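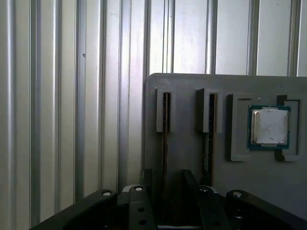 Notice to the Members of the Brukwood Choral Foundation

3 March 2023

The Foundation wishes to record the circumstances in which Thanakorn Noiphan withdrew from the spring recital, and the terms on which he was afterwards restored to it.

Mr Noiphan was engaged in February to sing two songs of his own writing. The first, "Kozłowski's Ferry", had been heard on the radio throughout the winter and was known to most of the 1,000 persons holding tickets. The second had no title. In the printed programme it was entered as "Song".

At the general rehearsal he sang the first without incident. He then stood at the piano for 11 minutes and did not begin the second. The accompanist played the introduction 13 times. When the Director enquired whether he was unwell, Mr Noiphan replied that he was very well, that he had been married on the Zundis road that morning, and that the song concerned somebody else.
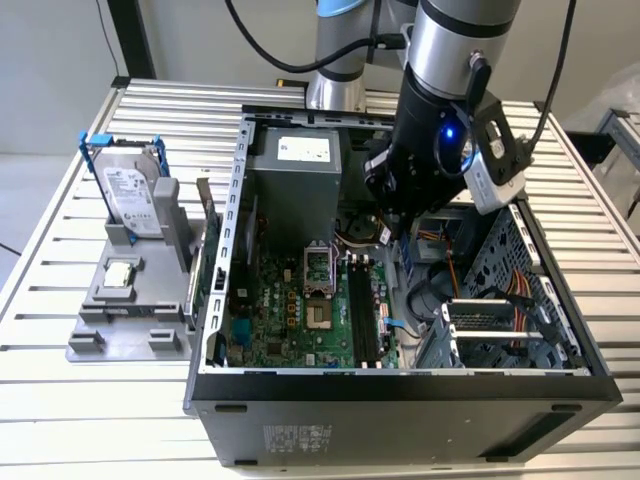 The Director reminded him that the programme had gone to press. Mr Noiphan said that he understood this. He put on his coat and left by the side door, and a letter of withdrawal reached the office before supper.

The Foundation considered the letter the same evening. It was noted that the contract required two songs but did not say which two. A reply was sent to the Wullidex Hotel, where the couple had taken a room, inviting Mr Noiphan to sing whatever he could.

His answer came by return, in two different hands. He would sing "Kozłowski's Ferry" as agreed. For the second item he asked that the word "Song" be left as printed, and that a chair be placed near the piano for his wife, who knew the lower part.

The chair has been ordered.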